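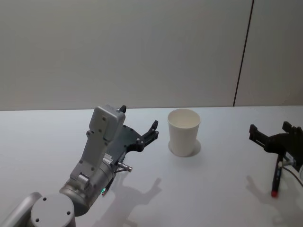 Jonton (two-arm bench robot)

Jonton is a two-arm tabletop robot assembled by members of the Wilgate shared workshop in Foulkes. It handles light objects, chiefly paper cups and markers, at a pace its builders describe as considered.

Construction

Both arms end in black two-fingered grippers with notched fingers. The arms were bought secondhand and bolted to opposite ends of a white table, a job budgeted for one weekend and finished in July of the following year. Parts came to 1052 dollars, of which 39 went on screws of the wrong length.

Software

Motion is run by Clikance, a control program written by the members. Its manual covers installation in detail and stops shortly before operation.

Use

The standard exercise has one arm approach an upright cup while the other holds a marker. The workshop log lists 983 attempts, about 600 of them marked "fine." The log does not define the term. A proposal to have Jonton write its own name on a cup remains open, as does the matter of who buys the cups.

See also

Wilgate workshop
Clikance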